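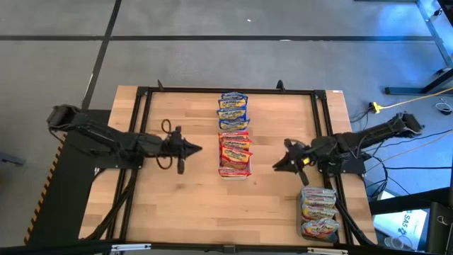

Film Adaptation: Notes for Unit 4

February 6, 2022 - posted by the course instructor
Reading time: 2 min

An adaptation starts with a decision about limits. A long novel can hold side plots, songs and family histories that a two-hour film has no time for, so the screenwriter first settles where the story begins and ends. Think of the black rectangle mounted on the wooden tabletop: one rail runs along the far edge, another crosses the near edge, and the four together mark off the space between them. The book is the tabletop. The script is the part inside.

Terms for this unit

Compression - several events from the book become one scene.
Merging - two or more characters become one.
Transposition - the story moves to another time or place.

We will use Cullton, the 2000 film, as our main case. The novel covers 60 years in the town of Niltby. The film keeps one summer and gives the earlier years in 2 flashbacks. The mill fire, which takes up four chapters in the book, is only mentioned at dinner.

When you watch, note where the film adds something. The ferry scene is new, and it does the work of a long inner monologue. Added scenes often stand in for thoughts the camera can't show.

Reading before next class: Kundel, chapters 2 and 4. The Zacharias reader is optional, but the section on voice-over will help with the May paper.

Bring one page of notes on a scene you would have cut.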